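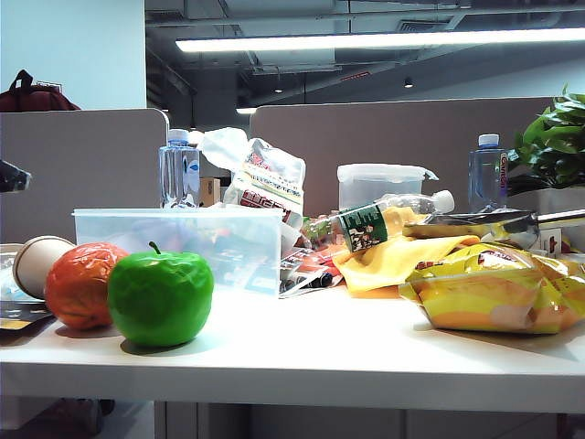 3.2 Materials and Setting

Work surfaces in shared offices gather objects from at least two domains of activity, eating and storage, and people who tidy such surfaces must decide which domain an object belongs to before they can decide where it should go. The desk arrangements in the Tririne study were designed to make this first decision harder in some cases than in others. All of them were laid out on a white desk in an office divided by fabric-covered partitions, so that participants judged the objects in a setting where similar clutter might be met in daily work.

The objects were taken from the Hindum inventory, a working list of 295 household and pantry items compiled for the earlier sorting experiments (Godinho and Leitão, internal report, 25 January 2023). Items were admitted to the list if an adult could lift them with one hand and if they could be left at room temperature for the length of a session. Fresh produce was excluded under the second rule. Fruit was represented by artificial pieces, among them a green apple and a wrinkled orange-red fruit. The second of these proved useful for the study of naming, as its shape and surface permit more than one reading. Participants called it an orange, a tangerine, a persimmon or a tomato, and the coding scheme accepted any of these as a correct name for a piece of fruit.

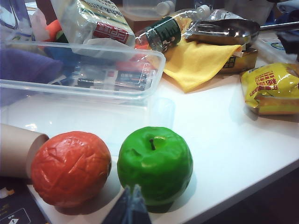
Naming and placing were coded separately. A participant who called the orange-red piece a tomato and put it with the apple was scored as consistent at the level of the category, even where a second participant used another word for the same piece. Benedita Godinho and Belmiro Leitão coded all 2771 placements independently. Where the two coders differed, the written record of the session was read again and a joint decision was entered. Placements that remained unclear after this step were kept in the data and marked as undecided.

Containers required a further rule. A clear storage box can be treated as an object to be put away, as a place where other objects are put, or as both in turn. The same is true of a lidded food container and, to a lesser degree, of a plastic bag. The instructions therefore made no mention of containers. Participants were told only that the desk should be left in a state they would consider ready for the next person. The first use made of any container was recorded, together with the kind of item placed in it.

Packaging formed the third group of interest. Bottles, snack bags, wrappers and paper cups change their status when they are emptied, and judgments about when that change takes place vary from person to person. A bottle with a small amount of liquid left in it may be kept by one participant and thrown away by the next. To allow for this, the scheme provided four destinations for packaging: keep on the desk, store, discard, and ask. The last was used when a participant stopped and put a question to the session leader, who was permitted to repeat the instruction but not to add to it.

Figure 3. Desk with food items, containers and packaging on a shared white surface.
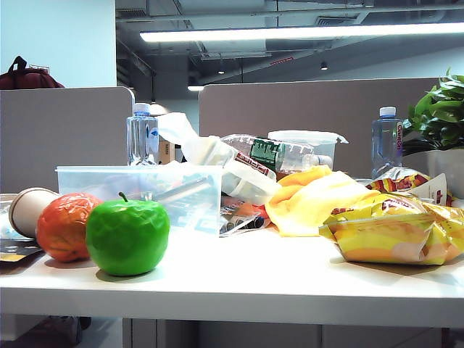 Sessions were limited to 60 minutes, including the reading of the instructions and a short interview at the end. There were 33 participants, all of them office staff at the Dralell site who had not taken part in the earlier experiments. Each worked alone. The interview asked participants to explain two of their own placements, chosen by the session leader from the items they had handled late in the session. No comment was made on the quality of the result, and participants were not shown the work of others until data collection had closed in July.

Some limits of the materials should be noted. The inventory reflects the shopping habits of the staff who compiled it, and several packages carry labels that not all participants were able to read. In these cases participants relied on color, shape and the feel of the contents. Cardoso reports a similar reliance on shape in pantry sorting, although that study used unlabeled boxes throughout. The effect of readable labels on placement is taken up in Section 4.3, where the undecided cases are also reported by object group.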